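CIRKDALE STUDENT ROBOTICS CLUB OPENS ITS CLOTH-FOLDING PROJECT TO NEW MEMBERS

Cirkdale, 2021-02-04

The Cirkdale Student Robotics Club is very happy to announce that its household handling project, known to everyone in the club as Pusura, is moving into its second half, and that there is room for 27 more students who would like to come and be part of it. No earlier experience is needed, and neither is any equipment of your own - a bit of patience and a liking for small, fiddly problems will take you a long way.

Pusura began last July with a question that sounded easy when it was first put on the whiteboard: how would you teach a machine to fold the things people fold at home? The club had spent several seasons on wheeled robots and line-following courses, and many of the members were ready to try something softer. Cloth seemed a friendly place to start. It has kept them busy ever since, and we could not be prouder of how they have stuck with it.

The work is done by hand, with students holding a two-finger gripper and going through each task slowly while a camera on the tool records what they do. Those recordings are then sorted, labeled and talked over (at some length, and usually with snacks) before they go into the practice set. The club has 230 finished recordings so far, of which 70 deal with small squares of cloth and the rest with towels, shirts and pillowcases.

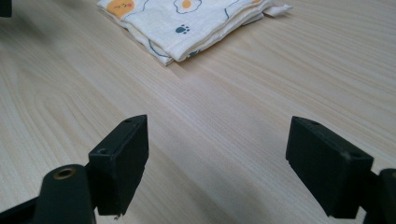 Members were asked what they would tell a student who is thinking of joining, and one replied that the first month is mostly dropping things, that the second month is dropping them in a more useful way, and that it is well worth staying for the third. The same member asked us to mention that people who like writing and record keeping are needed every bit as much as people who like code.

We would also like to thank our friends at Trustska, whose workshop made replacement parts for the club's tools all through the fall, and the Coste Learning Center, which has lent us its long tables and a very generous amount of shelf space. Between them they have given the project 176 hours of bench time, and the students have made good use of every one.

New members will start with a short safety talk and a practice session, and will then be paired with someone who has been on the project since the beginning. Younger students are welcome with a signed permission form. Forms can be picked up at the front desk of the Coste Learning Center during normal opening hours - please return them to the same desk, and do write clearly, especially the phone number.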